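Preguntas frecuentes – módulo de agarre de Karitz
Noviembre. Por Yaa Nutsugah

Usamos cookies propias para medir visitas. Aceptar | Configurar

¿Qué frecuencia usa el lazo de control?
200 Hz. El planificador corre aparte y puede retrasarse hasta 84 ms sin detener la pinza.

¿Cuántas demostraciones hacen falta?
El modelo base se entrenó con 3,000. Para un objeto nuevo ajustamos con 257.

¿Por qué falla la máscara en objetos con borlas?
El segmentador separa el colgante del cuerpo – conviene subir el umbral de fusión.

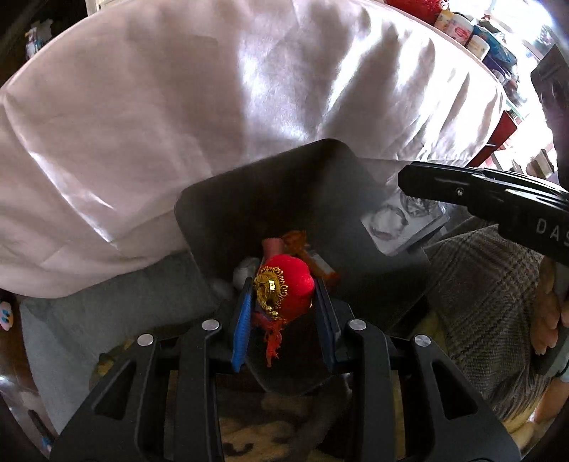 Después hay que regenerar los puntos de agarre; la caché no se invalida sola.

Comentarios
Andov: ¿El umbral se fija por objeto?
Seixas: Sí, en el YAML de la tarea.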